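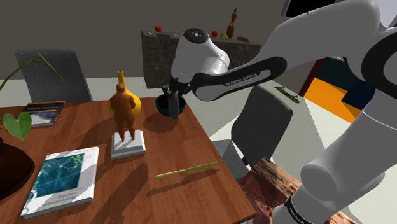 Last changed: Aug 26, 2021

How to get a feature script ready for a co-production reader

Quick one, because I keep typing the same email. You have a script. A company in another country might want to put money in. Before a producer sees it, a reader sees it, often in translation, often in one sitting. These are the steps I go through now. They come out of Letex, a feature I've been writing with Kojo Bonsu, set half in Atlanta and half in a border town we called Idholm.

What you need

The script, latest draft. A second copy you don't mind wrecking. Any software that exports a clean PDF. A free weekend, or two evenings if you're fast.

Step 1. Lock the draft

Save it under a new name and stop rewriting. I mean it. Every fix you make while doing the steps below goes on a list, not into the script. We ignored this in May and ended up with two versions of the courtroom sequence, one translated, one not. Took days to untangle.

Step 2. Mark every language switch

Go through and flag each line that isn't spoken in the main language of the film. In Letex that was 158 lines. Pick one way of showing it and stick to it. Options:

Write the line in English, put the language in a parenthetical under the name.
Write it in the real language, English right after in brackets.
One note at the top of the scene, if the whole scene plays in one language.

I use the first for short exchanges and the third for anything over a page. The second looks great and reads slow. Save it for a line where the sound of the words matters, a prayer, a song, an insult.

Say whether it's subtitled. Readers ask. If the audience is meant to be as lost as the character, write NOT SUBTITLED in the action line, in caps, once per scene.

Step 3. Hunt the idioms

Print it. Pen in hand. Circle anything a translator would have to guess at. Sports talk is the worst, then food, then school stuff (nobody outside the US cares what a sophomore is). You don't have to cut them all. Sort them:

Keep if the character would sound wrong without it.
Swap if a plain phrase does the same job.
Cut if it was only there because you liked it.

I had 49 circles. Eighteen of those were baseball. It isn't a baseball movie.

For the ones you keep, make a glossary. One page, two columns, phrase and plain meaning. Goes to the translator only, don't attach it to the script.

Step 4. Check the jokes out loud

Read every joke to someone who didn't grow up where you did. No explaining first. If they don't laugh that's fine, but they should be able to tell it's a joke and who it's on. Our lawyer character, Yordanov, had a running gag about parking tickets that came across as a threat. Changed the third one and the rest fell in line.

Step 5. Fix the names

Long cast lists are hard going in translation. Check for:

Names that start with the same letter, same scene.
A character called three things (first name, last name, nickname). Choose one for the character cue, always.
Names that mean something awful or silly in the partner's language. Ask a speaker. Don't trust a search.

Jurden used to be Jordan, which put him in every scene with Yordanov and a reader mixed them up for the whole first act.

Step 6. Redo the locations

Make a list of every location and write next to it: has to be here, could be anywhere. The co-producer will want some of the shoot on their side, so know your answer before the call. Interiors are easy to move. A street scene with a named bridge, less so. Don't change sluglines yet, thats for after the deal.

Step 7. The short pages

You need 2 documents along with the script. A one-page synopsis with the ending in it, yes the ending. And a half-page note on why the story belongs to both countries. Keep the note concrete. Who lives where, who crosses over, what it costs them. Leave out "universal themes", every note has that.

Write both before you send anything to be translated, and get them translated by the same person who does the script. Otherwise the names come out spelled two ways.

Step 8. Unlock, fix, export

Now go back to the list from step 1. Do the fixes in order, front to back. New date on the title page, both writers' names in the agreed order, contact email that works. Export. Open the PDF on a phone and scroll the hole thing, since plenty of people will read it that way. Check accented letters especially. Some fonts drop them and you get little boxes.

Send the PDF, the synopsis and the note in one email. Translator gets the glossary separately.

Still to add: a sample glossary page, and something on dialects, once Kojo sends me his notes.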